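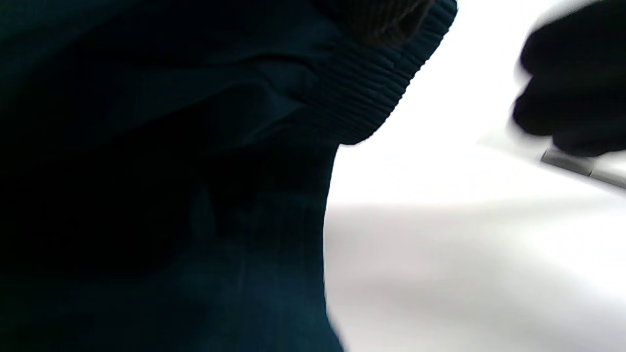

Black glove, dark jacket, white nearly everywhere else. The lighting test, such as it was.

I have spent most of March comparing two hand-held grippers, which is a sentence that ends conversations at parties. The short version is that I like the worse one more, and I've been trying to work out why.

The first is the Tedwood. It has a nice chunky handle, a trigger that feels like a good stapler, and a wide-angle camera that sits up high over the fingers. The second is the Indorow, lighter, newer, with a camera mounted low and close and a manual written by someone who was in a hurry to be elsewhere. Both do the same job. You squeeze, the fingers close, the camera records, and later a robot arm is supposed to learn something from the way you spent your afternoon.

I wanted to know which one copes better with laundry. Everybody tests on blocks and mugs. Blocks and mugs are polite. A shirt has no opinion about where its middle is, and pants are worse.

Exposure was the first headache. Put anything dark in front of a bright white surface and the camera has to pick a side. The Indorow picks white and then gives up on the white too, so you get pure glare in one half and a big navy nothing in the other. Locking the exposure helps. It takes seven menu steps to lock it, and it forgets when you swap the battery. I found that out after 30 clips.

Motion blur was next. I fold fast, apparently. On the Tedwood a quick hand comes out soft but readable. On the Indorow anything thin and moving turned to smoke, and I ended up folding like a man defusing something. Jocelyn Ocampo, who lent me the Tedwood and will want it back, looked over a few of the clips and asked if I was feeling all right.

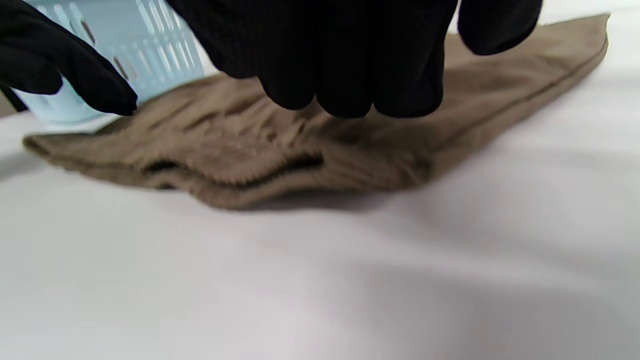
Do you need two grippers to record cloth folding?
For most garments one is enough for flattening and dragging, but a clean fold needs two points of contact, so plan on a pair if you want the whole task.

Where the Indorow wins is up close. That low camera sees wrinkles properly, and seams, and the little dark gap where one layer sits over another. That gap matters more than I expected. Grabbing one layer of cloth when you meant to grab two is the most common way for my arm to fail (it then carries on with great confidence). With the Tedwood I often couldn't tell from the footage which layer I had hold of, and I was there.

The fingertips are a different story. Indorow ships hard rubber tips that skate over cotton. I swapped them for the soft Flanar pads, which grip beautifully and pick up every bit of lint in the county. Wipe them every 5 clips or so the manual says, in its one useful line. I wipe them when they start to look like a sweater.

Then there's the software. The Tedwood dumps its files onto a card and you copy them over like it's 2009, and I have no complaints at all. The Indorow wants to talk to Ignacio, its own little controller box, over Wi-Fi. Ignacio dropped off the network twice in one evening and came back the second time with the clock wrong – every clip from that stretch claims to have been made at four in the morning. I do not fold pants at four in the morning. Not yet.

Between the two of them I now have 886 clips, and I've started sorting the ones where the cloth is in focus from the ones where mostly my sleeve is. The second pile is doing very well.

If you only want one, and you're working with fabric, get the Indorow and budget for pads and patience. If your objects are solid and you'd like your evenings back, get the Tedwood. I'm keeping the Indorow set up for now and going through the towels next, with the exposure locked, assuming I remember to check it after the battery change.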